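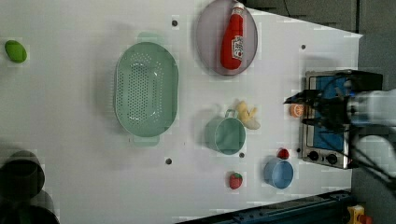

3.2 The play kitchen and its contents

We spent a good deal longer choosing the toys than we had planned to, and we would like to set down in some detail how we went about it. Colleagues who have worked with pretend cooking will know how much depends on small matters such as whether a pan is too heavy to lift or a fruit looks enough like a fruit. Readers who mainly want the coding scheme may turn to Section 3.3, but they will find that several of the categories there make little sense without the things themselves in mind.

The starting point was a box of toys that Femke Leemans had already been using in her November pilot at the Talludholm preschool. It was a mixed box, gathered over the years from different sets, and the children were plainly fond of it. Our first thought was to replace it with one matching kitchen set, so that everything would be the same scale and in the same style. Octavio Cabral argued against this, and we are glad he did. The play kitchens we had seen in homes and classrooms were nearly always a jumble, with a stove from one place, a colander from another and a few pieces of fruit that had outlived the basket they came in. Children seem quite untroubled by a strawberry that is nearly the size of a cup. We therefore kept the jumble, took out whatever was broken or too small to be safe, and added a few pieces where a familiar step in cooking had nothing to carry it.

Part of the collection can be seen in Figure 2. The stove has a stainless steel frame with a blue cooking surface and two black round knobs, and it does a great deal of work in the sessions for such a small thing. In the pilot, children who had wandered off the story came back to it again and again, turned a knob and started a new meal. We had tried the cardboard stove described in an earlier draft of the protocol, with the burners drawn on in marker, and although the older children accepted it cheerfully, the younger ones kept patting it and looking up at the adult. A stove with knobs of its own needed no introduction.

Next to the stove we wanted some vessels whose use was less settled. The mint-green colander is the best of these. It is large and oval, with a short handle at each end and small holes all over, and in the pilot it served as a strainer, a bed for the fruit, a boat and (rather often) a hat. The measuring cup, also mint-green, and the light blue cup make a pair that we thought about for some time. Both have room for something to go inside, and either can be used for pouring, but only one of them is likely to be called a measuring cup by a grown-up. Nele Van den Broek had noticed, while going through the pilot recordings, that parents slowed down and explained when they came to a measuring tool, and hardly ever did so with an ordinary cup. Keeping both on the table let us look at that difference without asking anybody to talk about it.

The food was chosen with naming in mind. Some pieces leave very little room for doubt, such as the pale yellow banana and the red strawberry with its green top. Others are more open. The small orange piece by the stove in Figure 2 might be taken for a slice of orange or for a peach, and the green oval one at the upper left edge of the table might be a lime or a green pepper. We had a long and friendly disagreement about whether to keep such pieces. Sem Van Rooij, who was responsible for transcription, would have been happier without them, and it is true that they make the transcripts harder to line up. On the other hand, some of the liveliest talk in the pilot came from just these toys. A parent would say pepper, the child would say no, and the two of them would be off on a conversation about what grows in Grandma's yard. In the end we kept them and counted any fruit or vegetable name as acceptable, provided the same speaker stayed with it through the visit.

The red ketchup bottle, which lies on its side on the gray-purple plate in the figure, deserves a word of its own. It is the only piece in that view made to look like something that comes out of a cupboard or refrigerator already prepared, and children treated it differently from the fruit. It was brought in at the end, over the top of whatever had been cooked, often with a great deal of shaking and a sound effect. We had first thought of it as one more food item and coded it that way. After watching the pilot a second time, we moved it into a small category of finishing items, together with the salt shaker that was added for the Tristgate visits.

All pieces were offered on a white tabletop at a height that suited the room. We did not arrange them as a kitchen. Wulan Rahman tried a tidy layout early on, with the dishes at one side and the food in a row, and found that children tended to admire it for a while and then ask whether they were allowed to touch. Spreading the toys out loosely, a fruit here and a cup there, got the cooking started sooner. It also gave the families something to tidy, and the putting away turned out to be as rich in talk as the meal. Parents who had said very little over the stove would suddenly have a great many opinions on what belonged with what – cups inside the colander, say, or all the red things together on the plate.

In total, 71 families took part across the two sites, and each was visited three times. The same pieces were brought to every visit, wiped down in between and checked against the list in the appendix. Pieces did go astray now and then, usually into a coat pocket, and were replaced by the closest match we could find. We noted each replacement in the visit record, and where a new piece differed in color from the old one, the talk about it was left out of the color-word counts and kept in everything else.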